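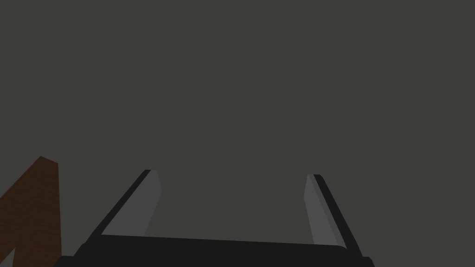
STUDENT PROJECTS

Two Fingers and a Gray Floor

Thursday, August 5, 2021

Declan Stockdale wants it understood that he joined the Ruddock robotics club to build a robot. What he has after two semesters is a very detailed opinion about simulated friction.

"I pictured sparks," he says. "Maybe a welding mask. I did buy the mask."

The club's entry this year is called Skorkum, a name that won a vote and has no other explanation. Skorkum is a gripper with two fingers, and it lives entirely inside a computer. The students write the code that steers it toward wooden pieces on a plain gray surface, and then they watch what it does to them. The view they work from sits just behind the gripper, looking out past the fingers.

Jamie Catterall, who wrote most of the grasping code, has spent more of her summer with that view than with her family. "My mom asked to see it, so I showed her," she says. "She said, 'When does it load?' It was loaded."

The gray is deliberate, or at least it has been kept. Early on, Stockdale put in a checkerboard floor. Catterall took it out again because it made her seasick when the camera moved. They did not speak for most of a bus ride.

The wood got to stay. "You need something in there you'd feel bad about knocking over," Stockdale says.

They have knocked over plenty. The log for April shows 1,708 attempts, of which 1,237 are marked as failures. Howard Blackburn, the math teacher who advises the club, finds these numbers encouraging. He is the only one.

"In my class, if you get something wrong that many times, we call your parents," Blackburn says. "In there they just change a number and hit run. I'd like to bottle that."

I asked what the most common mistake was. Catterall answered before I'd finished. "Closing on nothing. It goes to the wrong spot, shuts its fingers very carefully, and lifts up a bunch of air. The form is beautiful."

For a while the program scored those as wins. Abbas Tabrizi, the youngest member, caught it, and he has been fairly hard to live with ever since. "I only asked why the block was still on the floor," he says.

The club takes Skorkum to the Hitenar meet this fall, in the simulation division, where Stockdale notes that the snacks are worse. He is bringing the mask anyway.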